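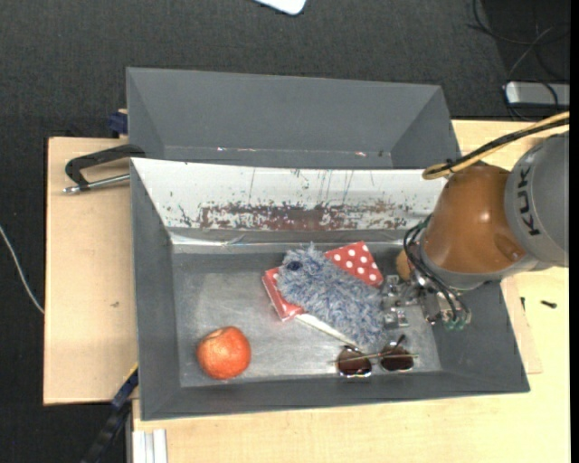

Front bin with the plush, the polka-dot box and the sunglasses in it. Second bin behind.

Ticket 377
Product: Omby open-top bin, gray
Opened by: Aliki Stergiou
Handled by: Subira Chege
Status: Closed
Opened: Jul 20, 2022

Subject: gray smudges coming off the bin floor onto light-colored stuff

Hi there! I bought a set of your gray bins in June and for the most part I love them. They sit nicely on the bench, nothing tips over, and I can reach in from above without moving anything. But I have a smudge problem and it's driving me a little nuts.

Short version: things that spend a while in the bin come out with faint gray marks on the side that was touching the floor. You'd never notice on dark items. On pale ones it looks like somebody leaned on them with a pencil.

The bin I'm grumbling about is the front one. The floor has gotten pretty scuffed, and there are paler patches that look brushed, on the left and down toward the middle. I don't remember it looking like that when I unpacked it, but I wasn't exactly studying the floor that day, so don't hold me to it.

The stuff in it is a fair sample of what I keep in these: the shaggy plush in gray and dusty blue, a red box with white polka dots under it, and a pair of sunglasses down near the front wall. The plush is the one I worry about most. The fur is so long that a mark can hide in there for days and then you part it and, ugh. The box is easy to wipe. The sunglasses I mostly worry about for scratches, and I'd love your opinion on that too while I have you.

Is this a coating thing? Did I clean it wrong? Do I have a dud?

Thanks!
Aliki

Reply from Subira Chege

Hi Aliki, thanks for all the detail. Before we talk about a replacement, could you tell me three things: what you've been cleaning the bin with, whether the second bin does the same, and whether a dry white cloth picks up any gray when you rub it on the floor? Please try the cloth on a scuffed patch and again up in a corner. No need to press hard.

Update from Aliki

OK, cloth test done. I used an old white pillowcase because I had no idea where my good cloths were (they were under the sink, found them afterward).

Front bin, scuffed patch: yes, gray on the cloth. Not loads, but a definite smear.
Front bin, corner: almost nothing. I had to take it over to the window to be sure.
Back bin, middle of the floor: a tiny bit, much fainter than the front one.
Back bin, corner: clean.

So it does look like the scuffed areas are the culprits, and the front bin gets far more use than the back one. That's the one everything lands in first.

Cleaning: um. I've been using a scouring powder called Sýkora that I had left over from the oven. And the green side of the sponge. I can feel you wincing from here. In my defense somebody had put a leaky marker in there and I wanted it gone!

Reply from Subira Chege

No wincing, I promise, but I think we've found it. Scouring powder will take the finish down, and afterward you get fine residue that sits in the scratches and rubs off on soft things. Please stop using the powder. Wash the bin with warm water and a little dish soap on a soft cloth, rinse it twice, and leave it to dry for 90 minutes before you put anything back. Then repeat the cloth test.

If it still comes up gray, put a liner in. A plain cotton towel works fine. The Wolel felt mat also fits if you trim one side, and I can send you a cutting guide.

On the sunglasses: I'd keep them in a pouch in any bin, scuffed or not.

Update from Aliki

Did the wash. Everything came out first, obviously, and I gave the plush a good shake outside while I was at it. So much fluff. I'm fairly sure some of what I was calling "smudge" was just lint stuck to the floor of the bin, so I take back maybe a third of my complaint.

The first rinse was cloudy. The second was clear, and I did one more for luck. Left it upside down on a rack and went to make dinner, so it got a lot longer than 90 minutes.

Cloth test again, same pillowcase, other end: scuffed patch leaves a very faint shadow, corner is clean. Big improvement! Still not zero, though, and I don't quite trust it with anything white.

I also had a go at the plush. Parted the fur on the underside, dabbed with a damp cloth and the same dish soap, then combed it with a wide-tooth comb while it dried. The marks on that side are gone as far as I can tell. My neighbor Liên La suggested cornstarch, which I was ready to try, but I didn't need it in the end. The polka-dot box took one wipe.

Please do send the cutting guide. Does the mat go in fuzzy side up or down? I'm guessing up, but the fuzzy side looks like it'd grab every bit of that fur.

Reply from Subira Chege

Guide attached to this ticket. Smooth side up for you, given the plush. Cut a touch under size and nudge it into the corners, and please don't glue it, as you'll want to lift it out and shake it.

Update from Aliki

Mat's in. I cut the first side crooked (my scissors are terrible) but it lies flat and you can't see the wonky edge unless you go looking. I left the back bin bare for now so I can compare.

I gave it a week of normal use with a white sock at the bottom as my guinea pig. Sock is clean! I pulled it out and turned it over and it's just a sock. The sunglasses have a pouch now too.

One small request for whoever writes the leaflet: could the "no scouring powder" line go nearer the top? I went back and checked and it IS in there, on the last panel, under the recycling info. I'd have seen it next to the picture of how to stack them.

Happy for you to close this one. Thanks so much for being patient about the oven cleaner.

Reply from Subira Chege

Glad the sock survived. I've passed the leaflet note to Thịnh Phan, who looks after the printed inserts. Closing now. If the back bin starts marking as well, reply to this email and the ticket will reopen with your test results still in it.

Resolution: residue from abrasive cleaner in scuffed floor. Washed, liner fitted, no replacement sent.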